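Rules for Robots That Share Our Rooms

A robot in a factory often works inside a cage. The cage has a gate, and if someone opens the gate, the robot stops. That rule is easy to understand: people on one side, robot on the other.

Offices, libraries and schools don't have cages. If a robot is going to tidy a shelf or put away a folder, it has to do it in the same space where people walk and sit. So the people who build these robots and the people who work near them need a different set of rules. This page explains some of them.

Who makes the rules?

Rules for robots come from a few places. Governments make laws about keeping workers safe. Groups of engineers write standards, which are long documents that say how a machine should be built and tested. A standard might cover how hard a robot is allowed to push, or what its stop button should look like.

Then there are house rules. These are written by the place where the robot works, because every building is different. The rules on this page are house rules from Sesero, a company that runs small robots in offices. Their full rule book has 50 rules in it. We have picked the ones that are easiest to explain.

Rule: Always have a stop button

Every robot needs a way to be stopped quickly. The button is usually big and red, and a person can press it without asking anyone first. At Sesero, the person looking after the robot keeps a stop button within reach the whole time it is switched on. They test it before the robot does any work. If the button fails the test, the robot stays off that day.

Pressing stop is never a mistake. You don't get in trouble for it, even if the robot was doing nothing wrong.

Rule: Slow down near people

A slow robot is easier to get away from, and it doesn't hit as hard if it bumps something. Sesero's robots slow down when a person is within 3 metres and stop moving their arms when a person is within 2 metres. When the person walks away, the robot waits a moment before it starts again.

People have a part to play as well. You should walk around a working robot, not squeeze past it. Don't reach between its arms, even to pick up something you dropped. Ask the person in charge to stop it first.

Rule: Look at the floor

Floors cause a lot of trouble. A cable can catch in a wheel. A scrap of rubbish can be picked up by a wheel and carried along until it jams something. Chairs on casters get pushed into new places all day long, so a path that was clear in the morning may be blocked by lunch.

Before a robot sets off, someone checks the path. They look for cables, bits and pieces, bags and anything that sticks out from under a desk. The robot checks too, using its cameras, but a thin black cable on a patterned carpet is hard for a camera to pick out. That is why a person looks first.

Rule: Doors count as obstacles

An open cupboard door takes up space that was free when the door was closed. It has a corner at just the right height to bump a leg, and it can hide whatever is behind it. A robot that remembers the room with the doors shut may plan a path straight through an open one.

The rule has two halves. A robot must look again at any cupboard before it moves close. And whoever opens a door, robot or human, closes it when the job is done.
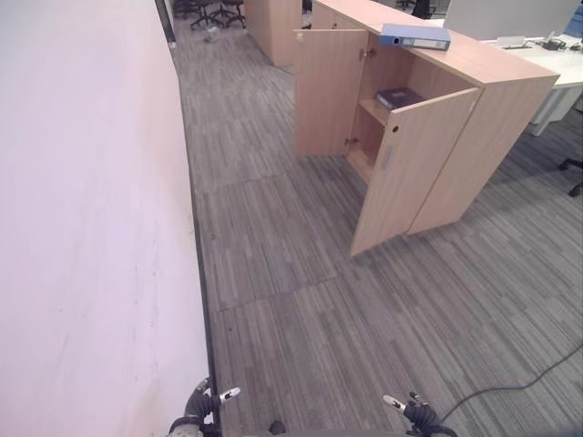 Both cabinet doors are open, with a binder on top. A thin cable crosses the carpet near the gripper on the right.

Rule: Grip gently, and know when to let go

Robot hands are often called grippers. A gripper can squeeze harder than it needs to, so there is a limit on how tightly it may close. Picking up a binder takes a different grip from picking up a paper cup. If the robot can't tell what an object is, the rule says to leave it alone and ask.

Letting go matters just as much. If the power goes off, a robot shouldn't drop something heavy on someone's foot. For this reason Sesero's robots only carry light things, and they carry them low.

Rule: Write it down

When something goes wrong, even something small, a person writes it in a log. A bump goes in the log. So does a near miss — when something almost happened but didn't. Sesero's log has 693 entries so far, and most of them are near misses. Reading them helps people fix a problem before anyone gets hurt. The floor rule was changed after several entries about cables.

Words to know

Caster: a small wheel that can turn in any direction, like the ones under an office chair.
Gripper: the part of a robot that holds things.
Near miss: when an accident almost happens.
Standard: a document that sets out how something should be made or tested.

Try it yourself

Choose a room at home or at school. Walk from one side to the other and write down everything a robot could bump, run over or get tangled in. Then open a cupboard and walk the same path again. Does your list change? Write one house rule for your room and put it where everyone can read it.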